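Publications > Equipment Reviews > Serving and Table Service

About | Reviews | Guidelines | Archive | Contact

12 December 2018
Prepared by Aoife Mac Giolla, Equipment Assessment

Review: Grostum rectangular serving tray, red

The Dirnevach Centre purchased 40 Grostum serving trays for use in its meeting rooms and residents' lounge, replacing a mixed stock of older trays in several sizes and colours. This review sets out the findings of the assessment period and is intended for member facilities considering a similar purchase.

The Grostum is a shallow plastic tray with rounded corners, sloping sides and a raised rim on all four sides. It is supplied in one size and, at the time of ordering, in red only. The colour was raised as a concern by catering staff, who would have favoured grey. In service it has proved an advantage, as the trays are readily found at the end of a function and are seldom left behind on white tables.

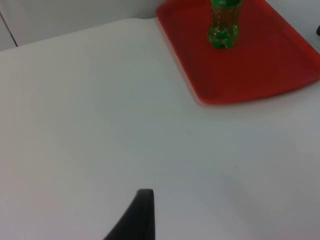

Stability was assessed with upright soft drink bottles, these being the items most often reported as tipping. The flat inner floor gives a bottle with a lobed base an even footing. On a level table no bottle fell during the assessment. When the tray was carried with one hand, tall bottles placed near a corner were noticeably less secure, and staff are advised to carry with both hands and to load toward the middle.

Labelled bottles are scanned at the service counter before they are placed on the tray. Gearóid Phelan, who supervises the counter, asked that bottles be set down with the barcode facing the attendant so that a missed item can be scanned without lifting it. The practice has been adopted in all rooms. 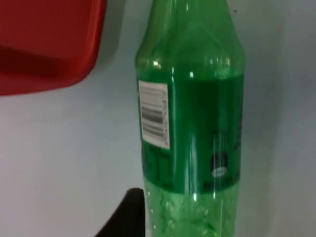

Green soft drink bottle with a white barcode sticker at the side of the label.

Cleaning results were satisfactory. The trays completed 117 wash cycles in the Centre's commercial dishwasher with no warping. Fine scratches were recorded on the inner floor of most trays, and these are visible under direct light. Cola and fruit cordial wiped away with a damp cloth. Beetroot was not tested.

The rim is comfortable to grip, although it has no cut-out handles, and staff wearing gloves reported that a loaded tray was awkward to pick up from a flat surface. The competing Rullau tray has handles but a smaller floor - a reasonable choice where only cups are carried.
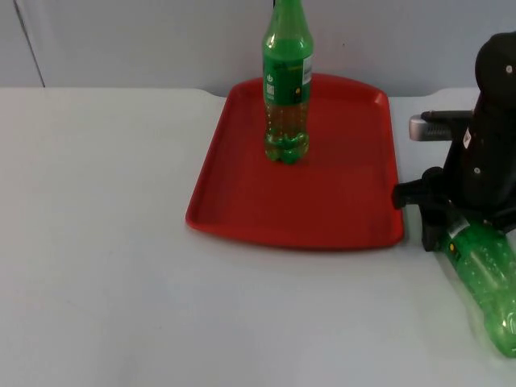
The red tray on a white table with a bottle of soft drink standing on it.

The trays were supplied by Amarasinghe in cartons of 20 and arrived undamaged. Stacked trays tend to cling together after washing and should be dried fully before storage.

Rating: Recommended for table service. Facilities that require handles should consider the Rullau.

Previous review | Next review | Back to Archive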